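Home | Checklists | Room Setup | Archive | Contact

Display and Refreshment Tables: Inspection Checklist with Comments

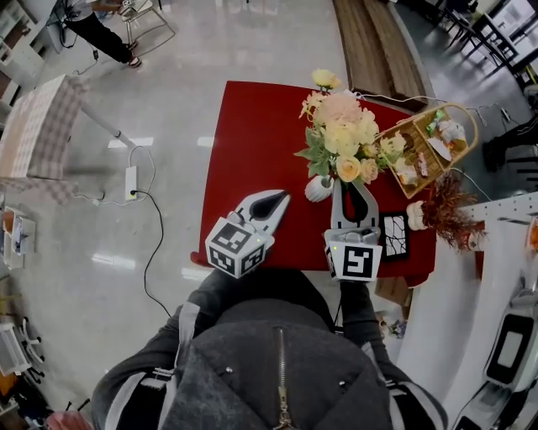
A covered table in a shared room is inspected as a single item: the table, the cloth, everything placed on the cloth and the floor within one stride of it. The form was drawn up for the Stistwood rooms and is now used at Dresmont as well, with the same numbering. Most entries on it concern small objects near edges. On the red-clothed table the vase, the snack basket, the small framed picture and the white pumpkin are each entered separately under Section 3, and the dried arrangement that spills over the edge is entered under 3.6, where it scores as a remark and not as a failure. The thin white cable running across the same table goes under Section 4. The comments below each item are the inspector's working notes, lightly edited, and they carry the same weight as the items.

Grades used on this form
P = pass
R = remark, correct at next set-up
F = fail, correct before the room is opened
N/A = not present

Use one sheet per table. A table without a cloth is still inspected; mark Section 2 as N/A.

SECTION 1. TABLE AND POSITION

1.1 Table stands level and does not rock when pressed at each corner in turn.
Comment: Press with the flat of the hand, moderate force. Folded card under a leg is an F. Screw feet are to be adjusted and the locking nut tightened afterwards.

1.2 Leg locks, where fitted, are fully engaged.
Comment: Lift the cloth to check. Do not infer this from 1.1. A folding table with one lock open will often pass the press test.

1.3 Clear passage maintained on the side used by visitors.
Comment: Measure with chairs pulled out as they would be in use. Chairs tucked in give a false figure. Where benches are placed behind a table, the passage is measured to the bench and not to the wall.

1.4 Table does not obstruct a door, an extinguisher, a call point or a marked route.
Comment: No R grade is available for this item. It is P or F.

1.5 Stools and spare chairs near the table are either in use as seating or returned to store.
Comment: Single stools left at the end of a shelf run are the usual finding. A stool is not a step. If it has been used as one to dress the shelves, record it under Section 6 as well.

SECTION 2. CLOTH

2.1 Cloth hangs clear of the floor on all sides.
Comment: Minimum clearance is the width of a hand. Round cloths on square tables fail at the corners more often than not.

2.2 Cloth is secured against sliding.
Comment: Clips or a non-slip underlay. Tape is accepted on the underside only. Test by drawing the cloth gently at the front edge with one hand on the heaviest object. Plain woven cloths moved less than coated ones in our December round, but both types need securing.

2.3 Cloth is free of tears, loose hems and trailing threads.
Comment: Trailing threads catch on basket work. Cut, do not pull.

2.4 Cloth is clean and dry.
Comment: Lift objects to check beneath them. A ring under a vase means either that the vase leaks or that it was filled in place. Establish which.

2.5 Cloths of different pattern are stored separately after use.
Comment: Administrative item. Retained because the laundry return is sorted by pattern and mixed bags come back a week late.

SECTION 3. OBJECTS ON THE TABLE

3.1 Vases are stable and stand on a flat base.
Comment: Tall arrangements in small vases are the main concern here. Lay one finger against the rim and push until the base begins to lift. If it lifts with light pressure, weight the vase with gravel or glass beads, or move it to the middle of the table. Artificial stems weigh little, but the heads are bulky and get brushed by sleeves. Vases holding artificial flowers contain no water to keep them down, and should be treated as empty vases for this purpose.

3.2 Artificial foliage is free of dust and exposed wire.
Comment: Run the stem between finger and thumb, slowly. Bare wire ends are turned back or capped. Dust is an R.

3.3 Baskets are sound, with no broken cane at hand height.
Comment: Check the handle where it enters the rim on both sides. Arched handles are used for lifting whether or not they were made for it, so test under load. Splinters at the rim are an F where visitors are expected to reach in.

3.4 Packaged food is sealed, in date and readable.
Comment: Every packet is turned over. Ingredient and allergen wording must be legible on the individual wrapper. Items taken from a multipack often carry the wording only on the outer bag, in which case the outer bag is kept with the table sheet. Assorted baskets take longest. Allow 20 minutes for a full one, including the paperwork.

3.5 Frames are either hung, stood on a working strut or laid flat away from the edge.
Comment: A frame lying flat near the edge is an R. If the glazing is glass and the edge is the visitor side, F. Check the back for open clips, which mark the cloth and scratch the table.

3.6 Dried plant material does not overhang where it can be caught by clothing.
Comment: Trailing over the edge is permitted as a design choice if the base is anchored. Tug the lowest stem. If anything else on the table moves, anchor it again. Dried material is also to be kept away from lamps and other heat sources, without exception.

3.7 Small ornaments are heavy enough or grouped so as not to roll.
Comment: Pumpkins, gourds and similar shapes are checked by tapping. Those with a flat underside pass. Others are set on a ring of putty.

3.8 No object is placed where a person must reach over another object to take food.
Comment: Stand at the visitor side and take one packet with each hand. If a sleeve touches the flowers, rearrange the table. This item has produced more corrections than any other in the section.

SECTION 4. CABLES

4.1 No cable crosses the table surface unless it serves something in use on that table.
Comment: A cable across the cloth is graded R if slack and F if under tension. White cable on a dark or strongly coloured cloth is at least easily seen. On a white cloth the same cable is treated one grade more severely.

4.2 Cables leaving the table drop vertically and are fixed to a leg.
Comment: Two fixings per leg. Releasable ties only.

4.3 Floor runs are covered.
Comment: Glossy floors need covers with a rubber underside. The plain plastic type supplied by Gevance slid on the polished floor and was withdrawn. The Dinsa type has remained in place since fitting.

4.4 Plugs and adaptors are off the floor and not beneath the cloth.
Comment: Adaptors under a hanging cloth are an F. They cannot be seen and cannot cool.

SECTION 5. FLOOR AND SEATING NEARBY

5.1 Floor is dry and free of debris for one stride on all sides.
Comment: Leaf fragments from dried arrangements are swept, not wiped. Wiping spreads them.

5.2 Slatted benches have no raised fixings or loose slats.
Comment: Pass a cloth along the length of each slat. It will snag on anything that matters. Sit at each end in turn with the other end unoccupied.

5.3 Metal chairs have all four feet capped.
Comment: Missing caps score the floor and make the chair slip. Caps are held in the set-up cupboard, 100 per box. Reorder when the second box is opened.

5.4 Grouped chairs do not extend into the passage measured at 1.3.
Comment: Re-measure if the chairs have been moved since Section 1 was completed.

SECTION 6. RECORD AND CLOSE

6.1 All F items corrected and re-inspected by a second person.
Comment: The second person initials the item, not the page.

6.2 R items copied to the next set-up sheet.
Comment: An R carried over twice becomes an F.

6.3 Sheet signed, timed and filed under the room number.
Comment: Sheets to date: 1,961. Box files hold about 4,000, so the present shelf will do for now.

Form maintained by Svenja Oltmanns. Corrections to the wording of any item should quote the item number.

Shares: 20 | Comments: 4

Comments

tablehand
Item 2.1, hand's width: whose hand? We had two people grade the same cloth differently. Could this be given in centimetres?

Svenja Oltmanns
Item 2.1: read as 8 cm until the form is reissued.

R. from the Dresmont rooms
3.4, we now keep the outer bags in a clear wallet clipped under the table. Saves hunting for them. Also 5.3, the caps in the current box are a loose fit on the older chairs and drop off when the chairs are stacked.

quietcorner
Is gravel acceptable in a ribbed vase with thin walls? Ours cracked at the base. Switched to beads in a small bag and it has held.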